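Kutton Countertop Care Kit
Section 4: Sealing a Stone Table or Counter

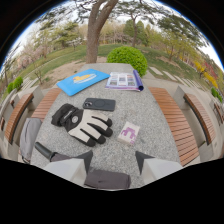

Fig. 4-1. Speckled gray granite tabletop, with glove.

Read this section once before you open the bottle. The sealer does not care whether you are ready.

Before you begin

Speckled stone hides crumbs, rings and most of last month's dinners, so do not trust your eyes. Run a bare palm over the surface. Anything you can feel now, you will be feeling for years, under a coat of Kutton Sealer.

Do the water test. Put a spoonful of water on the stone and wait 17 minutes. If the water still sits up in a bead, your stone is already sealed and you may go do something nicer with the afternoon. If it leaves a dark patch, carry on, but let the patch dry overnight first.

Note: The kit comes in two versions. Vistov is for polished stone and Odura is for honed stone. The bottles are the same shape, a decision we have heard about. Check the label.

Applying the sealer

1. Take everything off the surface. Everything includes the fruit bowl.

2. Wash the stone with warm water and a drop of dish soap. Rinse twice. Dry with a lint-free cloth.

3. Open a window. Put on gloves.

4. Shake the bottle gently. Foam means you were not gentle. Wait for it to settle.

5. Pour a small puddle, the size of a coaster, and spread it with the Palma pad in overlapping circles. Work on one arm's length of stone at a time.

6. Leave it alone for 4 minutes. Do not touch it to see if it is working.

7. Wipe off all the extra sealer with a clean cloth, then buff with a second one. The first cloth is finished with being a cloth.

8. Repeat steps 5 to 7 on the next area until you run out of stone.

CAUTION: Do not let extra sealer dry on the surface. It turns into a cloudy film that comes off only with Kutton Haze Remover (part 1811, sold separately – we know how that looks).

CAUTION: Keep vinegar, lemon juice and bathroom cleaners off the stone, before and after sealing.

After sealing

Keep the surface dry overnight. Light use is fine the next morning. Hot pans are not light use.

Repeat the water test every January, or whenever you remember. For replacement pads, order part 843. One pad does one table, whatever your neighbor tells you.

If streaks appear, go to Section 5, Streaks.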